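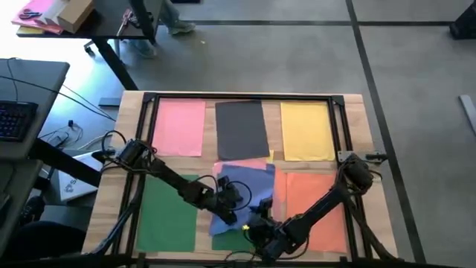
*Two-arm cloth sorting table at the Wutitz open day, 5 Oct 2025*

# Open day demo with two robot arms sorting cloth: can I do this with kids at a library?

I went to the open day at Wutitz and got completely stuck at one table (my family had to come back and collect me!). Two black arms facing each other, a messy pile of cloth in the middle, and the job was to take sheets off the pile and lay them out by color. Pink, yellow, dark green, orange, and a black one, each with its own spot. A rumpled blue one was on top of the pile when I took my picture.

I've seen videos of robots moving boxes and never cared much. Cloth got me. It's never the same shape twice, and you could watch the grippers come in low and try for a pinch. It missed plenty. Everybody standing there groaned when it did and cheered when it got one, grown adults included, me loudest.

I help run a Saturday-style maker club at our library, ages 9 to 14, and now I want to do some version of this. My questions:

1. Why cloth? The person at the table was swamped and I only got half an answer.
2. Is the black rail frame around the table important or is it just there to hold the arms?
3. What could we do on a $300 budget? I know we can't have that setup. We do have one hobby arm, an Otetti, the small one with the two-finger gripper. It was donated and has been used maybe twice.
4. Does the color of the sheets matter, or did they just pick cheerful ones?

Thanks! I have read the beginner posts on here, but they all seem to be about wheels.

---

## Answer 1 (accepted)

Oh I love this question. I've helped at the cloth table at a couple of open days like this one (Brudico's, so a different crew from the one you saw) and I can take these in order.

**Why cloth.** A block stays a block. You find its edges, close the gripper, done. A sheet folds over itself, hides its own corners and drags its neighbor along when you lift it. In your picture there's pink peeking out at the top of the pile and salmon-orange on the right, with some green down at the bottom, so the arms have to get hold of the blue one without bringing the others up too. Pinch too deep and you've got two layers. Pinch too shallow and you close on air. We had one go where three sheets came up in a clump and a little kid yelled "sandwich!" and that was the name for it the rest of the day.

**The frame.** Holding things in place is a big deal! If an arm shifts even a little relative to the table, every position you saved is off. I can't tell you exactly what Wutitz has bolted to what, but I'd expect rails like that to keep everything square and give you places to clamp. For your club, clamp the Otetti to the table and put tape around the base so you can see if it has crept. Check it between groups. Ours crept all the time before we got a decent clamp.

**On $300.** You already own the expensive part, so you can do a lot:

- Felt squares first. Felt is stiff and forgiving and a two-finger gripper can pinch it. Move up to thin cotton once the kids get cocky.
- One arm, one small pile, four taped rectangles for the colors. Skip the second arm completely.
- Have the kids drive the arm by hand with the controller before anybody writes a program. They find out very fast how hard it is to grab one layer.
- A foam mat under the cloth, so the fingers can press down a bit without stalling the motors. This helped us more than anything else we bought.
- A spare set of gripper fingers. They will get chewed up.

We spent well under your number on all of that.

**Colors.** Bright, clearly different colors are easier for a camera to tell apart, and they're a lot easier for a crowd to follow too. Watch out for black cloth if your arm is black. Ours confused people and software equally.

Have the kids guess out loud which sheet will come up before each try. It fills the slow moments and they get surprisingly good at it.

---

## Answer 2

Seconding the felt. Don't get fleece, it sticks to itself.

If you're on the older Otetti firmware, the gripper has a default closing force that is too high for fabric. It's under the gripper settings. Turn it down until it just holds a felt square and save that as its own profile.

---

## Answer 3

Petkov makes a nice kit for this but it was $1,915 when I looked, so no good for you. Might be worth asking if they lend one out though? Our school got one for 2 weeks. The kids went nuts for it.

Also we ran ours with groups of 13 and it was too many around one arm. Half of them wandered off to the 3D printer. I'd split them up.

---

**Comment from the asker:** This is wonderful, thank you all!! Felt and foam are ordered, and I found the gripper setting. I got it to pick up a dish towel on the fifth try last night and woke up the whole house. Will try the guessing game with the first group. Does anyone know if the spare fingers for the newer Otetti fit the older one? The screw holes look the same in the photos but I can't find it written down anywhere.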